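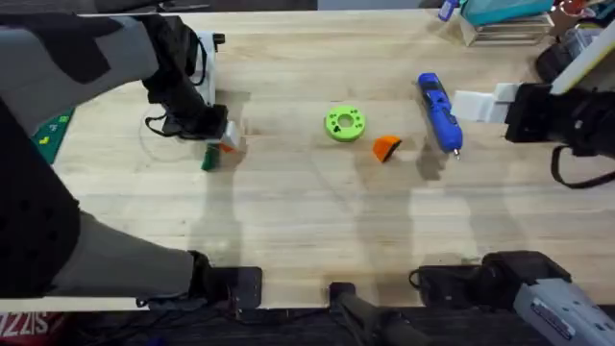 Two arms, one table, and a blue cordless screwdriver waiting its turn.

Can a machine do chores yet? I get asked this at every family dinner, so I'm putting my answer in one thread. I work on two-arm tabletop tasks, mostly tidying and simple bench jobs. Short version: some chores, slowly, with a person close by.

2/ Start with tools. A screwdriver is hard for an arm. Picking it up is one problem. Holding it so the bit points where you need it is a second problem, and pressing the button without losing the angle is a third. My nephew does all of that without looking.

3/ People always ask about strength. Strength is fine. Cheap arms can lift anything you'd find in a kitchen junk drawer. What they lack is feel. If a part slips a little in my hand I know right away. Most grippers find out when the part is on the floor.

4/ Sheila Dunmore ran a small repair shop before she joined us at Pletum, and she keeps a list of shop chores she'd pay a machine to do. It has 12 lines on it. Sorting loose parts back into bins is at the top. Driving screws is near the bottom, which surprised me.

5/ Her reasoning: she never minded driving screws. She minded the half hour at the end of the day putting everything away. 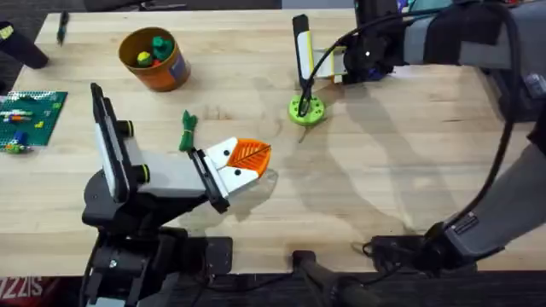
Orange leaf in one gripper, green disc under the other. Toy cup and brick plate at the back.

6/ So we spend a lot of time on putting away. It sounds easy and it covers most of what goes wrong. Thin things, round things, soft things, things lying on top of other things. A rigid part with two flat sides is the friendly case. A bit of rope has a new shape every time you touch it.

7/ In October we did a plain tidy-up test, 44 objects, one at a time, into whichever bin they belonged in. The arms needed a person to step in on 9 of them. Soft items were the worst group. I'd call that useful in a shop and annoying in a living room.

8/ Someone will ask about speed. A pickup that takes me a second takes the arms roughly 12. For overnight work that may not matter. For clearing the table before dinner it does.

9/ Two arms help more than I expected. One can hold while the other turns, or pass a part across when it's out of reach. The cost is that they can also bump each other, so a good part of the planning goes into keeping them apart.
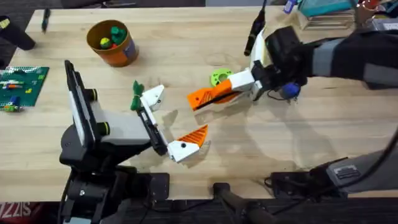

Both grippers open, bare wood between them, green ring lying off to the side.

10/ Handing a part over is my favorite thing to work on. Both sides have to agree on when to let go. Let go early and it drops. Let go late and the two arms pull on it. Hao's notes on this are better than mine – he times the release by motor current instead of by position – and I've been copying him.

11/ What I'd trust a machine with today: sorting hard parts, moving bins, wiping a flat surface with nothing on it. What I wouldn't: laundry, glassware, anything with a cord attached.

12/ My mother wants one that unloads the dishwasher. I told her to keep unloading the dishwasher. Next week I'm back on soft items, starting with short pieces of rope, and I'll add the numbers to this thread when I have them.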